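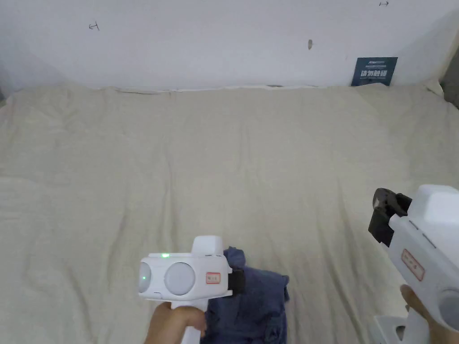
What keeps a flat sheet from coming untucked where the bed meets the wall?

Tucking it deeper than you think you need to, with the bed pulled out so you can reach the back edge properly. A handful of fabric poked down the gap with your fingertips will stay there until somebody sits up.

--

lintwarden wrote:
I'm the one who asked, so thanks. Follow-up. Mine is a beige flat sheet, big, on a bed shoved against a white wall. It goes on smooth, and by the time I've put the pillows back it looks like a map of somewhere hilly. There's a lumpy ridge along the wall with little gaps in it where dark stuff shows through. Do I have the wrong size, or the wrong personality?

mopandcircumstance wrote:
Size first. Measure the mattress, depth included, then measure the sheet after it's been through the wash and not before. The label describes a sheet that existed once, in a warehouse. Mine are Granuvora and they came out of the dryer noticeably more modest than they went in.

tuckrule wrote:
Disagree, sort of. Size matters but the wall side is a reach problem. You are lying on the bed to tuck in the bed. Every time you crawl backward off it you pull up whatever you just did. Put felt pads under the legs, slide it out a foot, do the wall side first, slide it back. Two minutes.

lintwarden wrote:
The bed weighs as much as a small church. Any version of this where I don't move it?

tuckrule wrote:
Yes, the version where you have a ridge.

Daithí Keane wrote:
Steady on. You can do it from the front. Fold the sheet in half lengthwise, lay the fold down the middle of the mattress, and use a wooden spoon or a plastic spatula to push the far half down the gap, starting at the head. Work toward the foot and don't climb on. I've done it that way for 18 years in a room where the bed has no other place to go. It isn't hospital standard, but I am not running a hospital.

mopandcircumstance wrote:
A spatula. All right. I'd have laughed at that but I've just gone and tried it and the back edge is flat, so now I'm only annoyed.

pillowtalker_600 wrote:
Why is everyone still using flat sheets on the bottom? Fitted. Elastic. Done.

tuckrule wrote:
Because fitted sheets come off at one corner at three in the morning and wrap around your head. A flat sheet at least fails politely.

pillowtalker_600 wrote:
Buy one with deeper pockets. My Brunitz set hasn't moved since July.

lintwarden wrote:
Has it been washed since July?

pillowtalker_600 wrote:
I'm not going to dignify that.

lintwarden wrote:
Anyway, the creases in the middle. Iron or ignore?

Daithí Keane wrote:
Ignore. Or take it out of the dryer a bit damp, put it straight on the bed, and pull from opposite corners. The middle flattens as it dries. Leave the comforter off for an hour.

mopandcircumstance wrote:
Iron. A light spray of water and a hot iron right on the mattress, if you're careful and it isn't foam. I will not be taking questions.

tuckrule wrote:
One question. Who comes to inspect?

lintwarden wrote:
Going with spoon, damp sheet, no iron. Also putting the navy things in their own pile from now on, as beige picks up every speck of them. Will report back if the ridge returns.

--

Comments (3)

oddsocks233: Spoon method works on a bunk too. Use the handle end for the corners.

Flidow fan: Sheet clips! Four under the mattress and you can forget the whole thread.

grumbleweed: Tried the clips. Found one with my foot.

Contact us | Terms | Copyright Piątek Home Forums | Back to top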